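Why I went back to a paper grocery list

I used a list app for most of last year and stopped in March. A couple of people asked in the comments on my freezer post how I plan the week's food now, so I'm writing it down.

The app was fine. It sorted things by aisle, it synced, and it remembered what I bought last time. The trouble was that I kept adding to it. Every recipe I half liked went in with one tap, and by the time I got to the store there were 40 items on the list and I had no idea what half of them were for. I would stand in front of the canned beans trying to work out whether I wanted them for chili or for a soup I'd read about at eleven at night. Usually I bought them. The bean shelf got very full.

Paper is slower, and that turned out to suit me. I have a cheap pad that lives on the counter next to the bread. When something runs out it goes on the pad. When I want something new I have to pick up the pen and write it, and a lot of the time I don't bother, which tells me how much I wanted it.

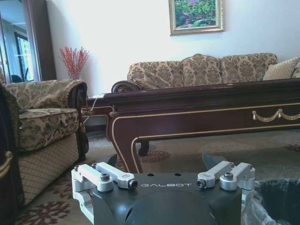
Posted by the author of Ledelow Kitchen Notes
Filed under: Home, Food, Money
5 comments

The other half of the system is the meal plan, which is a grand name for a few words on the back of the same sheet. I plan 4 dinners and leave the rest of the week open. I used to plan all seven and it never worked. Something always came up, or there were leftovers, or I got home late and wanted eggs on toast. Then the food for the dinner I hadn't made went soft in the drawer. With 4 planned there is room for that.

I don't assign them to particular nights. I cook whatever has the ingredient that will go bad first. Fish goes first, then anything with salad greens or fresh herbs. Cabbage and carrots can wait. Last week's sheet said: fish cakes, lentil soup, chicken and rice, noodles with cabbage. The noodles ended up happening this week and they were fine.

Before I write the shopping part I look in the fridge, the freezer and the cupboard, in that order. It takes me 5 minutes. I skipped this step for years and it was a mistake. I once owned three open jars of mustard.

On stores: I do the main shop at the Stekton market hall, early, before nine if I can manage it. The produce stands are better than the supermarket for anything leafy and for onions, and you can buy one carrot if one carrot is what you need. Bread comes from Ó Súilleabháin on the corner. Their plain brown loaf freezes well if you slice it first. I've tried freezing it whole and you need a saw. Everything else, meaning rice, oil, tins, dish soap and the rest, comes from the big supermarket out on Bravholm Road. I only go there every other week now. Going less often has saved more than any coupon did, mainly on snacks I didn't plan to buy.

I did keep track of the money for a while. In the last full month with the app I spent $185 more than in the first full month with the pad. I don't want to make too much of that. The app month had a birthday dinner in it, and I restocked the spices, which are never cheap. But the gap has mostly held up since, even if it's smaller, and I throw out less. The thing I used to waste most was fresh herbs. Now if I buy parsley it goes into two of the planned dinners, or I don't buy it.

A few things about the pad that took me some time to get right:

Write amounts. "Potatoes" is no use in the store. "Potatoes, enough for two dinners" is.

Write the dinner next to anything odd. If it says coconut milk, it should say what for.

Take a photo of the list before leaving the house. I have left the pad on the counter more than once. I know this is close to using an app again.

Keep the old sheets. I clip mine together in the drawer with the takeout menus – not for any record keeping, just so I can flip back when I can't think what to cook. There is a run of sheets from the cold months with nothing but soup on them, and I still pull ideas from those.

What I miss from the app is the sharing. When two people can add to a list from wherever they are, fewer things get forgotten. With a pad, whoever notices the milk is low has to be standing in the kitchen, and has to find the pen. I tied the pen to the pad with string. It looks terrible but the pen is still there.

I also miss the aisle sorting a little. I've started writing the list in two columns, market on the left and supermarket on the right, and that covers most of it. Inside the supermarket I still double back for things. Last time it was rice, which I walked past twice.

The next thing I want to sort out is the freezer. I've got containers in there with no labels and at least one is either stock or apple juice. I bought a roll of masking tape for it, and once it's all labeled I'll put up the list of what freezes well and what comes out watery. Zucchini is going on the watery side.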